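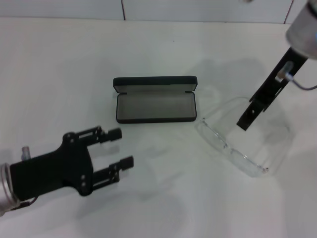 **Figure 3.** An open glasses case and a pair of clear glasses on a white tabletop.

### 4.2 Who gets the blame when a statue is painted?

I went into this part of the study expecting gossip sites to side with the vandal. They mostly didn't! Of the 350 stories I read on the Cotmont statue (a bronze of a local TV host, painted pink one Saturday night), only 30 gave the painter a kind word, and 5 of those were the same text with a new headline. The readers were another matter. I went through roughly 3000 comments, and the mood there was far warmer, with people offering to pay his fine and asking where they could buy the paint.

Loïc Joly, who coded the comments with me, thinks the jokes hide a real grudge against the host. I'm less sure – plenty of them read to me like people simply having fun. We argued over this for most of October and ended up coding jokes on their own, as set out in Section 4.3.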